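The Second Arm 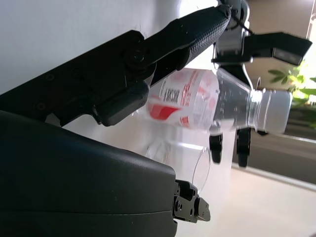
The quote from Imudix ran to eight pages, and Paweena Thammasiri had read seven of them before she found the price of the second arm.

"It says the fingers are extra," she said.

"Fingers are always extra," said Sakda, who had come over from Bruvside to sell her the fingers.

She had a budget line for one arm. She had written it herself in January, in a cheerful mood, under the heading Beverage Handling (Pilot). One arm could pick up a bottle. One arm could, on a good morning, tip it over a cup. What one arm could not do, Sakda explained, was hold the cup still while it did so, and here he drew her a small sad picture of a puddle.

"Could we glue the cup down?"

"You could," he said. "Biria tried that. Lovely people. They go through a lot of cups."

Paweena turned to page eight. Rubber finger pads, sold in pairs. Rubber finger pads, spare. A line called Cable Dressing, which she had assumed was a typo and now learned was $195 an hour. Training for five staff, of whom she had two, and one of those was Ratree, who had already announced that she could pour a glass of water for nothing.

"What's the payback period?" Paweena asked.

Sakda looked at the ceiling with great tenderness. "Depends how thirsty you are."

She had to give the board a number by four o'clock. She opened the spreadsheet, changed the colour of the total from red to a calmer grey, and moved the second arm down to Furniture, where there was still some money left over from the chairs.

"Does it come in white?" she said. "Only it'll have to look like a lamp."

He said he would ask. Then he reached for his pen and wrote, at the bottom of page eight, Lampshade, optional, and left the price blank.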